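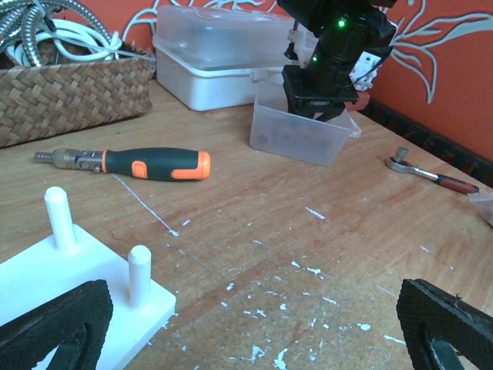 The Working Surface

What happens to a wooden tabletop under daily use, and what can reasonably be done to it afterward

A wooden tabletop in a shared workroom has a harder life than a floor. A floor is walked on, swept and occasionally mopped. A work table is cut on, glued on, painted over, leaned on and used as an anvil, often in the same afternoon, and it is usually cleaned with whatever happens to be nearest. The surface records most of this. Which marks matter and which can be left alone is a question that shops, schools and community studios answer differently, and the answer has a large effect on how long the furniture lasts.

The Tallstead workshop building, a former dairy warehouse converted to rented studios and classrooms, owns 139 tables. Most were bought from the same maker, Rieger, and have solid tops of a pale hardwood glued up from narrow staves. When the building inventoried them, in December 2020, with the classrooms closed and the furniture stacked along one wall, the condition of each top was written down for the first time. The resulting list is a fair catalog of the ways wood wears in use.

Scratches, dents and gouges

Mechanical damage falls into a few types, and they call for different repairs. A scratch that sits only in the finish looks white or gray because the broken edges of the film scatter light. The wood under it is intact. Wiping the area with a little mineral spirits is a quick test: if the line disappears while the surface is wet and returns as it dries, the damage is in the film and can usually be blended with a light coat of the same finish. If it stays visible when wet, the wood fibers have been cut or crushed.

A dent is compressed wood. No material has been lost, and much of the depth can be recovered with water and heat. The usual method is to lay a damp cotton cloth over the dent and press it with an iron for a few seconds at a time, checking between passes. Steam swells the crushed cells back toward their original shape. It works well on bare or oiled wood and poorly through a film finish, which blocks the moisture and may cloud. Dents with torn fibers will rise only partway.

A gouge is missing material. It can be filled, patched or left. Fillers made from sanding dust and glue look convincing in the can and much less so on the table, where the glue prevents the patch from taking oil like the wood around it. An inlaid patch cut from similar stock is slower but wears at the same rate as its surroundings. On tables used for actual work, the building leaves any gouge that does not catch a sleeve or hold a puddle.

Paint, plaster and glue

Deposits are the most visible defect and generally the least serious. Acrylic and latex paint sit on top of a sealed surface and hold by a weak mechanical bond. A plastic scraper held at a low angle will lift most drops whole. On an oiled surface the paint has often keyed into open pores, and scraping leaves a faint pale dot in the grain. Warm water, left to stand under a cloth for a few minutes, softens latex enough to improve the result.

Plaster behaves differently. It is brittle, so the bulk of a splash can be knocked off with a scraper, but the remaining haze is alkaline and can darken woods that contain tannin, oak in particular. It should be wiped up with clean water before any acidic cleaner is tried. Scrubbing dry plaster is a mistake. The particles are abrasive and will scratch a film finish more than the splash itself did.

Glue depends on its chemistry. Ordinary white glue softens in warm water. Yellow wood glue resists it somewhat longer and responds to heat. Epoxy and polyurethane adhesives do not respond to either in a useful way and are removed with a sharp card scraper, taking a little finish along.

Old paint of unknown origin is a separate matter. Tables that came from older buildings may carry lead paint, and nothing on them should be scraped or sanded dry until a test has been done by a competent lab.

The question of finish

The Tallstead tables arrived with a factory lacquer. Lacquer is hard, dries fast and gives a uniform appearance, which is why manufacturers like it. In a workroom it has one large weakness. Once the film is breached, water gets in at the break and moves sideways beneath the coating. The edge lifts, more water follows, and the bare spot grows with each cleaning. A local repair to aged lacquer is possible in theory and seldom invisible in practice.

Oil finishes work on the opposite principle. They penetrate the upper layer of the wood and cure there, leaving little or nothing on the surface. Protection against standing water is modest and protection against heat is worse. The advantage is repair. A worn patch can be sanded and oiled by itself, and the boundary fades within a few weeks of use.

Between these are the hardwax oils, which combine a drying oil with wax and leave a thin semi-matte layer. The building tried one, sold under the name Hotia, alongside a waterborne clear coat called Clatema, on tables in adjoining rooms. The rooms were used in the same way, for general crafts and light assembly. The comparison was informal. No laboratory measurements were taken, and the tables were not assigned at random.

The waterborne coat kept its appearance longer. Spills beaded on it, and paint came off with little effort. When it failed, it failed at the front edges, where forearms and belt buckles rub, and the failures looked much like those of the lacquer. The hardwax oil looked used almost immediately. It picked up rings from cups and dulled where people sat, but it could be brought back with a pad and a small quantity of fresh product, and no table had to be taken out of service for it. The building now uses the hardwax oil in rooms with tools and the waterborne coat in rooms where most of the work is on paper.

Taking a top back to wood

Full refinishing is done less often than people expect. A top that began life an inch and a half thick can be resanded many times, but veneered tops cannot, and the two are easy to confuse from above. The end of the board settles it. In solid wood, the grain lines on the face continue down through the end. In a veneered panel they stop at a seam.

For solid tops with heavy film residue, the first pass is made with 80 grit on a random orbital sander. Starting coarser saves a few minutes and leaves swirls that have to be chased through every later grade. Starting finer loads the paper with softened lacquer. Each subsequent grade has the single job of removing the scratches left by the one before, and skipping a grade is the most common cause of marks that appear only after the oil goes on.

The surface is then dampened with a sponge and allowed to dry. This raises fibers that would otherwise lift the first time someone wiped the table, and a quick pass by hand with the final grade cuts them off. Three thin coats of hardwax oil follow, with the excess wiped away each time. The wiping is important. Oil left standing cures to a gummy skin that collects dirt.

Rags used with drying oils can heat up and ignite on their own if left crumpled. They should be spread flat outdoors to dry hard or stored under water in a lidded metal container until they can be disposed of. Any shop that refinishes its own furniture needs a written rule on this point.

The underside should get at least one coat. A top sealed on one face only will exchange moisture unevenly with the air, and a wide panel treated that way tends to cup. For the same reason, the screws that hold a solid top to its frame need slotted holes or moving clips. Wood widens and narrows across the grain with the seasons, and a top fixed rigidly will split along the weakest glue line. At Tallstead, where indoor humidity falls to nearly 40 percent by October and keeps dropping once the heat is on, most of the cracks found during the inventory started at a screw that could not move.

Daily care

Routine cleaning does more for a table than any choice of finish. A damp cloth and a small amount of neutral soap are sufficient for almost everything. Ammonia cleaners dull oil finishes. Silicone sprays give a temporary shine and contaminate the surface so thoroughly that later coats form craters, and they are the one product banned outright in the building. Abrasive pads are kept for refinishing.

Sacrificial boards are the other measure. A sheet of hardboard laid over the table for cutting, drilling or casting takes the damage and can be turned over when one face is spent. Hardboard should be lifted at the end of the day, especially after wet work, as moisture trapped underneath leaves a dark rectangle that is much harder to remove than any number of paint drops.

Whether a marked table needs attention at all depends on the next job to be done on it. Flatness matters for assembly, cleanliness matters for paper and textiles, and color matters for very little. Tables at Tallstead are now pulled for refinishing on three grounds only: splinters, open joints and finish that has begun to peel. Everything else goes back into the room.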